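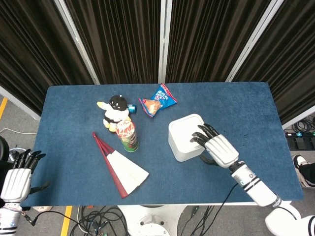
Visit to the Jevadik Paper and Textile Open Day

In June, members of the Yip Craft Association attended the open day held by the Jevadik workshop in Urinen. The visit was arranged at the invitation of Chun-hung Lau, who manages the finishing department, and lasted from 9:30 a.m. until late afternoon.

Finishing department

The morning was given over to paper. Mr. Lau explained how sheets are sized, dried and scored before pleating. The workshop keeps 66 scoring patterns in regular use, and the oldest are still cut by hand. Members asked about humidity, which remains the main cause of rejected work during the summer months. Orders under 300 pieces are now accepted, a change that smaller retailers in our association will welcome.

A folding fan with dark red wooden guard sticks and white pleats.

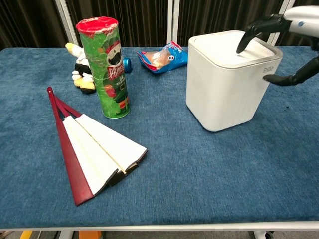
Weaving and dyeing

After lunch, Sinan Şimşekoğlu led the group through the dye house. The blue shades sold under the Wolel name are mixed in two stages, with a rest overnight between them. Mr. Şimşekoğlu noted that the water recovery system, installed last winter, has not yet reached its planned capacity.

Access and arrangements

The entrance on the river side has steps; members who need level access should use the loading yard. Parking was limited, and the shuttle from the station ran late in both directions. Requests for the next visit should be sent to the association office.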